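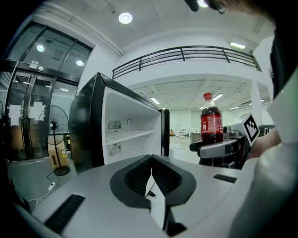 4.2 Small refrigerators and the placing of drinks

The second group of households in the study kept a compact refrigerator outside the kitchen, usually in a bedroom, a home office or a shared living area. We treat these separately from the full-size kitchen refrigerators of Section 4.1. The small units hold less, are opened for fewer reasons, and are stocked in a different way. In most of the homes we visited, the compact refrigerator was a place for drinks first and for food second.

Stocking was recorded as a single activity, from the moment the door was opened to the moment it was closed for the last time. Participants were asked to put things away as they normally would and to say nothing unless they wanted to. They brought their own items. Where a household had no drinks to hand, we supplied plastic bottles of soda.

Figure 2 gives the layout that came up most often among the single-shelf units. One shelf divides the interior into an upper and a lower space, and the choice a person makes with each bottle is between these two.

Figure 2. Vertical section of a single-shelf compact refrigerator, door omitted. U, upper space; L, lower space; S, shelf. Heights were measured from the top face of S to the ceiling of the liner (U) and from the floor of the liner to the underside of S (L).

Of the 31 stocking sessions in this group, all but two began with the tallest item. This held whether or not the person had lined the items up beforehand. Tall bottles went to whichever space would take them upright, and only when neither would did people lay a bottle on its side. Several then took it out again and moved the shelf. Moving the shelf was counted as part of the session, and it made those sessions a good deal longer than the rest.

Laying bottles down was more common with unopened bottles. With opened ones people checked the cap first, often giving it a further turn, and some still preferred to leave the bottle outside on the floor or on top of the unit. One participant kept an opened bottle in the kitchen for this reason and used the small refrigerator only for sealed drinks.

The position of the door also mattered. Kitchen refrigerators tend to stand where the door can swing freely, but the compact units had been fitted in wherever there was a socket and a bit of floor. Fans, storage boxes, chair legs and bags were the usual neighbors. When the door could not open past a right angle, people reached around it with the far hand, and bottles were set down close to the front. When it opened fully they placed bottles toward the back wall. We did not ask anyone to clear the area before a session - the clutter is part of how these refrigerators are used.

Items near the back raised a further point. In the Nurevgate homes, participants had been told by the landlord to leave a gap in front of any vent inside the unit, and they mostly did so with the first few items. As the space filled up the gap was given over to cans and small cartons. In the Acharya homes no such advice had been given, and the rear wall was used from the start.

Sessions were coded by two readers working separately. The codes covered the space chosen (upper, lower or door), the posture of the item (upright or lying), and any later change. Disagreements were settled by Muthu Venkataraman, who had not taken part in the visits. Most of them concerned short items pushed aside to make room for a bottle, which one reader had coded as a change and the other had ignored. We kept them as changes.

Sessions in which the person stopped for more than 10 minutes, for instance to take a call, were left out of the timing results but kept in the counts of placement. The timing results are given in Section 4.3, together with those for unpacking groceries into the full-size units.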